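Switching Detergents at 52

For 20 years I bought the same laundry detergent, and I bought it for the reason most people buy detergent, namely that my mother did. It was called Heitmann, it smelled like a dentist's waiting room with a plant in it, and in April the store on Pledusside Road stopped carrying it. The shelf label stayed up for weeks, with nothing behind it.

I took this harder than I should have. I stood in the aisle reading the backs of bottles like a man choosing a lawyer. Everything is a "system" now. One of them had a booster, a pre-booster and a finishing rinse, and as far as I could make out you were supposed to own all of them before you were allowed near a sock.

So I went to powder. My theory was that powder is what people used when clothes got properly dirty, in mines and so on, and that my shirts, which mostly see soup, would be easy work.

The first brand was Drotlow. Drotlow comes with a scoop that has lines on the inside, and the lines are the same color as the scoop. I filled it to what I believed was line 2. The machine made foam until well after supper, and my black pants came out looking like I'd been baking in them. I ran them again with no soap at all and got more foam.

My sister-in-law told me to dissolve it in hot water first. This works fine, and it also means that doing the laundry now begins with making a sort of tea. I have a jug for it. The jug lives on top of the dryer and guests have asked about the jug.

Then we spent a week at Dundarness, where the rental had a washer from before I was married and hard water you could practically chew. I did a load there with plain washing soda and a bar of soap grated on the cheese grater (bought a new grater, please don't write in). The towels came out stiff enough to lean on the wall, but they were clean, and they smelled of nothing. I'd forgotten that nothing was one of the options.

Since we got home I've been on unscented powder and using half what the package says. The machine holds up, the pants are black again, and the bottle people have lost a customer who was worth maybe almost 2,000 dollars to them over a lifetime, if I live long and spill a lot.

I did find one last box of Heitmann online. Shipping cost more than the box. It's in the hall closet and I'm not going to open it. 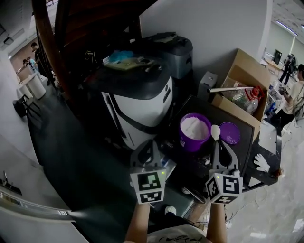

White powder, purple tub, lid off.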